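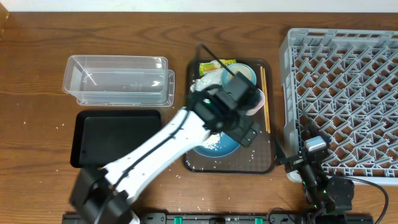
I've been to plenty of open houses where somebody hands you a tote bag and walks you past a robot behind glass, so I went to the one at Amside with pretty low expectations. I came home with six pages of notes, mostly about rules, and I'm going to try to get them down before I can't read my own handwriting anymore.

Amside does table clearing. That's the short version. Two arms on a rail, a tray with somebody's lunch dishes on it, a dish rack on the right, and the job is to get the dishes off the tray and put them where they belong. They had a tray set up when our group came in, with a blue bowl, a blue plate, a cup and a pair of chopsticks, and grains of rice all over the table. One of the other visitors reached over to brush the rice away (I think she was just being nice!) and got a very quick "please don't" from our host.

Our host was Bořivoj Šindelář, who writes the working rules for the floor. He's tall and talks fast and he obviously loves this stuff. The rice, he told us, falls under the dirty table rule. If a run starts with crumbs or rice on the wood, they stay until the run is over, and nobody tidies up in between. People used to wipe the table without thinking, and then the arms got very good at clean tables, and then the first real cafeteria tray was a mess. So now it's written down, right after the rule about sleeves.

The sleeves rule, by the way, is my favorite. Nothing loose past the elbow on anyone who steps up to the rail. Scarves come off too, and lanyards get tucked in or left on the hook. They put it ahead of the emergency stop section in the binder. I asked why and Bořivoj said the binder goes in the order you do things in the morning, and you get dressed before you check the stop button. Fair enough.

The binder used to be 385 pages. I saw the old one on a shelf and it's the size of a phone book. Last January they threw out nearly all of it and started over, and the current version is 13 pages with big type. Everything that got cut went into an appendix that he cheerfully admits he hasn't opened. What's left is the stuff a person needs while standing at the table.

So here's what I wrote down, more or less in the order we heard it.

Before a run, both arms get moved through their full reach with nothing in the grippers. Slowly. You watch the cables the entire time, and if one drags on the table or catches on the rack, you stop and reroute it before you do anything else. Bořivoj was very firm on cables. He'd much rather lose a morning to rerouting than have a bowl go over the side.

Then the stop check. Two people, two buttons, and each person presses the one closest to them and sees the arms halt. You don't get to say "it worked yesterday." The check goes in the log with both sets of initials, and a run with one set of initials doesn't count. They delete it.

Then the dishes. Chipped ones go in the bin, no exceptions, even if the chip is on the bottom. Chopsticks count as sharp for the purposes of the rule, which got a laugh, but he was serious — a long thin thing held at one end by a machine is a poke in the eye if you're leaning in to look. So you don't lean in. There's a line of tape on the floor and your toes stay behind it while the arms have power.

Trash and dishes are treated separately. Napkins, wrappers and anything else that isn't a dish have to be on the list for that run before it starts, with a place to go. If somebody leaves an extra wrapper on the tray, the run is supposed to be relabeled, and you aren't allowed to pretend it was planned. A guy from Drilline (they make conveyor parts, and he told all of us so) asked whether that wasn't a bit much for a wrapper. Bořivoj said the wrapper was fine, the pretending was the problem. I underlined that one.

We also got a long detour on hygiene that I hadn't expected. The dishes used for practice never go back to the kitchen, ever. They live in their own cabinet, and food only stays out for one shift. Grippers get wiped down at the end of the day with the power off and the plug pulled, and you keep the plug where you can see it while you wipe. I liked that detail. My dad did the same thing with his table saw.

The part I'm still chewing on is the handover. When a shift ends, the person leaving has to say out loud what went wrong, even if it was tiny, and the person arriving repeats it back. A visitor named Čierny, who runs a hospital kitchen, said they do the same thing with allergy trays, and the two of them went off on that for so long that we lost our slot for the second room. I didn't mind at all!

What I'd complain about: the coffee was bad, the parking was worse, and the printed handout was an old version with a rule about gloves that's been dropped. For a place this careful about paperwork that was kind of funny, and to his credit Bořivoj went around with a pen and crossed it out on everyone's copy.

They're running another visit once the Posar building opens across the lot. Sign up early if you want the morning group, wear short sleeves, and eat before you go.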